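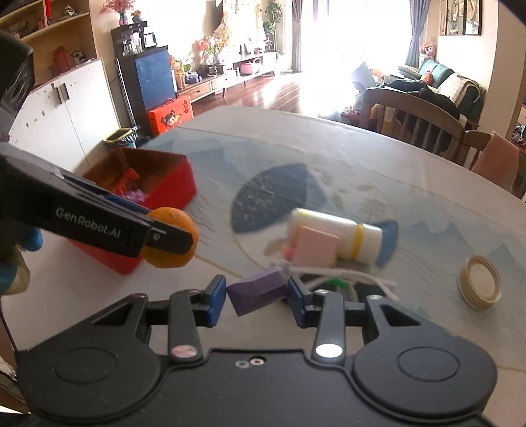

The Woman Who Makes You Lock It Up Again

Trinidad Toledo has been teaching people to handle pistols since 1998, and she would like it known that most of the job is talking.

"People sign up for a shooting class," she told me, "and they get a lecture on drawers."

She means nightstand drawers, sock drawers, the one in the kitchen with the dead batteries. Toledo teaches home storage at Quiroga, a range and classroom outside town where the coffee is free and tastes like it. Her evening course runs three hours. Live fire takes up the last part of it, and by then a few of her students have forgotten that was why they came.

I took the class before I interviewed her, which I regret, as she remembered me.

"You were the one who couldn't open the box," she said.

I was. The box in question was a quick-access safe with four buttons on top, and the exercise was to open it in the dark with your heart rate up. Toledo gets your heart rate up by making you do jumping jacks in a parking lot. She then turns off the lights and tells you, in a perfectly pleasant voice, that you have all the time in the world. I entered the wrong code until the thing locked me out and beeped at me.

"Everybody is fast at the store," she said. "You buy it at noon, you're standing up, you've got your glasses on. Then you take it home and never touch it again."

Her fix is dull, and she doesn't dress it up. Unload the gun, check it, check it again, and leave the ammunition in another room. Then practice opening the empty safe every night for two weeks, in bed, with the lights off. Spouses hate this. She has heard from several.

She learned the trade from a retired deputy who ran a small shop called Deviritz and thought a trigger lock was for other people. They argued about it for years. By around 2000 he had put locks on everything in the place, including the petty cash, and he never admitted she'd had anything to do with it.

"He said the insurance man made him," she said. "Fine. I'll take it."

What changed her own mind was a close call, a minor one, the kind that doesn't get into the paper. A cousin came to stay in December with a boy of 6. Toledo had a revolver on a high closet shelf, behind the good blankets, where she was sure no child could reach it. On the second morning she found the boy up on that shelf wearing a blanket as a cape. He hadn't noticed the gun. He was looking for presents.

"I sat down on the floor," she said. "He asked me if I was playing too."

She bought a safe that afternoon, a Vanero, and still has it. The hinge squeaks. She says she could oil it but likes knowing when somebody's in there.

Ask her which safe to buy and she gets cagey. She has no deal with any maker, she says, and turned one down from Haltier after they wanted her face on a cardboard stand. What she'll tell you is to bolt it to something heavier than you are, and to stay away from any model that comes with a backup key you're going to hang on a hook next to it. 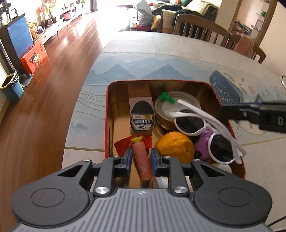 "The hook kills me," she said. "I've been in houses with a thousand-dollar safe and the key is on a little brass hook shaped like a duck."

I asked about the other argument, the one she hears at every class, that a locked gun is no use when somebody is coming through the back door. She has plainly been asked this more often than her own name. She doesn't think it's a stupid question, and she got a little short with me when I suggested it might be.

"They're scared, and they've got a right to be," she said. "So I time them. A person who practices can have that box open before they've found their slippers. A person who doesn't practice is going to have trouble with a loaded gun in a drawer, too. They just haven't found that out yet."

She also tells them to fix the back door. She recommends longer screws in the strike plate, a better light on the porch, and a phone that charges on your side of the bed. A student once complained that he hadn't paid for advice on screws. She offered him his money back and he stayed, and later he emailed her a picture of his door.

Toledo says she will keep teaching until her knees object to the jumping jacks, although as far as I could see she doesn't do any. When I pointed this out, she asked whether I'd been practicing with my box.

I said I had. She asked me for how many nights. I told her I'd have to check my notes.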